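Drernanby Two-Finger Gripper Kit, sleeved version
Shop / Arms and Grippers / End Effectors / Kits
Price: 499
Ships in 2 boxes. Arm, controller and table not included.
Jump to: What it is | What you get | Building it | Sleeves | Table work | Before you order | Returns

What it is

A parallel two-finger gripper in kit form, for people building a small arm in a garage or a shared shop. It opens, it closes, and it reports how far it got. We stock it because members kept asking us to order it, and after a season of using it at the Onuoha shop we think it's decent hardware with a sales sheet that gets carried away.

The maker calls it "household ready." We don't know what that means and the manual doesn't say. It will pick up household things if you put in the hours. So will most grippers at half the price, if you put in twice the hours. Where this one earns its keep is the finger mount, which stays square after you've driven it into the table a few times. You will drive it into the table a few times.

What you get

Gripper body, assembled and greased
Finger pair, black
Sleeve pair, black, fitted by you
Wrist adapter plate, Cuvach pattern
Signal cable and power cable
Bag of screws, including spares for the small ones
Printed manual, 40 pages, of which you need the first half

The cables are short. On a shoulder-high arm they reach the elbow and stop. Buy the extension set at the same time or plan on making your own, and leave a proper loop at the wrist whichever you choose. The box says "complete kit," and we've asked for that to be changed.

Building it

Assembly is listed as an evening. Elsa Ljungberg built ours starting in May and would dispute that. The mechanical part does go quickly. The adapter plate bolts up without filing, the fingers slide onto their carriers, and the thread locker supplied is the right kind. What ate the time was getting the software to agree with the controller over which direction was closed.

Set the travel limits before the fingers go on. The manual puts this step after, on page 23, and following the manual is how we bent a carrier screw. Run the gripper bare, open and close it at low speed, save the limits, power down, power up again and check that they were really saved. On the firmware that shipped with our kit they were lost on the first restart.

Zeroing is manual. There's a menu entry for automatic zeroing and we'd leave it alone until Drernanby publishes something about how it works. We got a different zero depending on whether the arm was pointing down or sideways.

Sleeves

The sleeves are the part people ask about, and the part we have the most doubts about. They make the contact softer and they forgive a bad approach angle. They also make the fingers fatter, so anything standing close to its neighbor becomes harder to get at. If your first project is picking single objects off a clear surface, fit them. If you want to reach between things, try bare fingers first and see how you do.

They collect dust. Wipe them with a damp cloth and let them dry fully. Alcohol left ours tacky. Replacement pairs are sold separately and cost more than they should.

Table work

The maker's demo uses foam blocks, and foam blocks flatter every gripper ever sold. We'd suggest a harder set from the kitchen cupboard: something clear, something shiny, something low with a rim around it. A spoon with a transparent bowl is a fair test of any vision setup. So is a faceted glass cup, and standing it on top of something else raises the stakes nicely. Start with the fingers parked well above the objects and bring them down slowly, with one hand near the stop button.

Lighting matters more than the spec sheet lets on. A smooth tabletop under overhead fluorescents throws streaks, and cheap vision code will happily chase a streak. A plain cloth or mat is the cheapest fix we know. The Plolel software bundle claims to handle reflections by itself. Ours handled some of them, and we haven't worked out which. 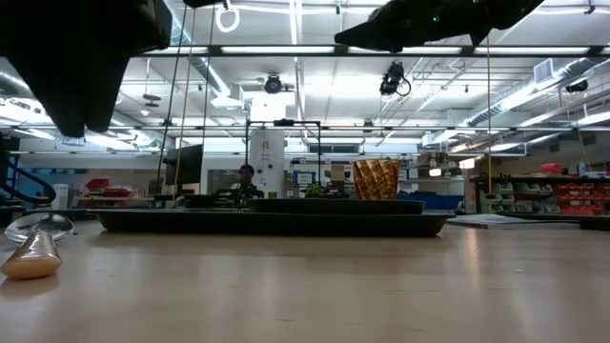 Before you order

Check your wrist pattern. Cuvach fits directly. Anything else needs a plate, and we don't cut plates.

Check your payload with the gripper counted in. People forget the gripper. A small arm that lifts a full mug with nothing on its wrist may not lift an empty one with this kit fitted.

Ask yourself what the arm is for. If you want a weekend novelty, buy the cheaper kit two rows down and spend the difference on a better power supply. If you expect to keep at it for a year and you're tired of fingers that wander out of line, this one is worth a look.

The software bundle is optional at checkout and the box comes ticked. Untick it. You can add it later for the same money, and the free driver was enough for everything in the first half of the manual.

Returns

Unbuilt kits can come back in the original boxes. Once the thread locker is on, it's yours. Sleeves can't be returned after fitting. Bent carrier screws aren't covered, and yes, we asked.

Related items
Cable extension set, wrist to base
Spare sleeve pair, black
Carrier screws, bag
Table mat, plain gray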